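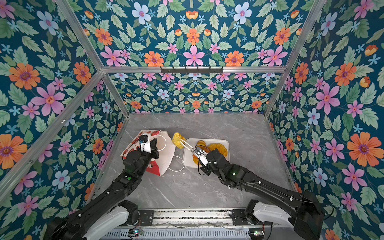

Clolleo Publishes Its Service Notes for the Two-Arm Bakery Cell, Coffee Stains Removed

JILTDALE, October. Clolleo, which builds and looks after small two-arm packing cells, today released the full set of service notes for its bakery cell. The notes run to 38 pages. The previous edition was a ring binder that lived on top of a refrigerator at the company's Jiltdale workshop and could be consulted by anyone tall enough.

The cell moves pastries from a tray to a paper bag. One arm has a parallel gripper and holds the bag by its edge. The other has long white tongs and carries the bun. Customers tend to ask about the tongs. According to Clolleo's service desk, they should be asking about the bag.

"A bun wants to be picked up. A paper bag has other plans," said Benedikt Ruchti, head of service. "Most of the calls we take begin with the words 'the tongs are broken.' We then spend a pleasant half hour adjusting the other arm."

The new notes therefore start with the bag side. Operators are told to set the bag grip before touching anything else, to check that the string handles lie clear of the tray, and to clean the wrist camera lens with a dry cloth. An apron is not a dry cloth. The notes say so twice, the second time in capitals.

Tong alignment comes next and takes up nine pages. The two fingers must meet evenly at the tips with the gripper closed and no pastry between them. Clolleo recommends a first run with a day-old bun, a second with something flakier, and a croissant only when both have gone well. Croissants are covered in a separate section titled "Croissants," which the company admits is longer than the section on electrical safety. The section on electrical safety has been extended.

Other chapters deal with:

Crumbs in the tong joint, and how to get them out without compressed air, which moves them into the next joint along.
Cable slack at the wrist. Run the arm to full reach by hand, power off, before tying anything down.
Mounting bolts on the front rail, to be checked every 35 hours of running.
Status lights on the arms and rail boards, with a table of what each color means and a shorter table of what people have assumed it means.
Wiping down the wall panels. The floral print hides jam extremely well, so wipe them whether or not they look dirty.

The wall panels have their own page on replacement too. Any pattern may be fitted, provided the camera check is run again afterward. Jonas Ammann, who wrote that page, declined to comment on the teal.

The notes draw on 658 service reports, every one of them read by Fermín Rivadeneira, technical writer, over one long summer. "The reports are very honest," Rivadeneira said. "One just said 'bun' and had a signature."

Existing customers will receive a printed copy with their next scheduled visit. A laminated card with the five daily checks comes with it and is meant to be hung at the cell, at a height where it can be read. Replacement tong fingers can be ordered in pairs only. Requests for a single finger will be answered politely and in the same way as before.

About Clolleo
Clolleo builds, installs and repairs compact packing cells for bakeries and food counters. Its workshop and service desk are in Jiltdale.

Press contact
Florian Lüthi, Clolleo, Jiltdale. Mornings are best.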